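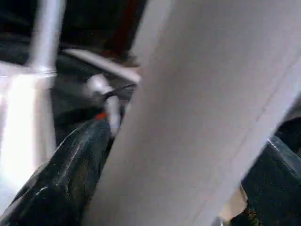

I've been covering old books and boxes in paper for years, and the question I get most is how to keep the paper flat. Bubbles, ripples, that sad puckered corner – I've made them all. My fix is boring: good paste, a light hand and a lot of patience. For a first try I'd pick something with a broad, smooth face and a long straight edge, pale and matte if you can get it, so any lump in the paste shows up before it dries. Save the fancy shapes for later.

## What you'll need

- A flat box or a plain hardback you don't mind messing up
- Decorative paper (mine is from Prilton, the medium weight)
- Wheat paste or PVA, or a mix of both
- A soft brush, 2 inches wide
- A bone folder, or the back of a spoon
- Scrap paper, and more of it than you think
- Wax paper and something heavy

## Find the grain first

Paper likes to bend one way more than the other. Roll the sheet over loosely without creasing it, then turn it and try the other direction. The easy way is with the grain, and you want that running the long way on your piece. I skipped this on a recipe box once and the lid curled up like a potato chip. I still use it, but it lives under the toaster!

## Cut and paste

Cut the paper bigger than you need, with a good thumb's width extra on every side. Lay it face down on scrap and brush from the middle out past the edges. Thin coat! If you can see puddles, wipe some off. Then let it sit for 2 minutes so the paper can relax and do its stretching before you stick it down. I put the kettle on.

Line up one long side first and lower the rest slowly. Smooth from the center outward with your palm, then go over it again with the bone folder (put a clean scrap in between or you'll get shiny streaks – ask me how I know).

## Corners

Snip each corner at 45 degrees, leaving a little gap between your cut and the tip of the board, a bit more than the board is thick. Fold the long sides in, tuck the tiny bit of extra down with a fingernail, then fold the short sides. If the tip still pokes out, tap it gently with the bone folder while it's damp.

## Pressing

Wrap everything in wax paper and stack books on top. I leave mine for 18 hours, and I swap the wax paper once before bed. In June, when my kitchen gets sticky, I give it a whole extra day. Don't peek every ten minutes like I did with my first one.

Next up I'm lining the inside of the box, and I've got a sheet of green marbled paper from Fidlow waiting for it.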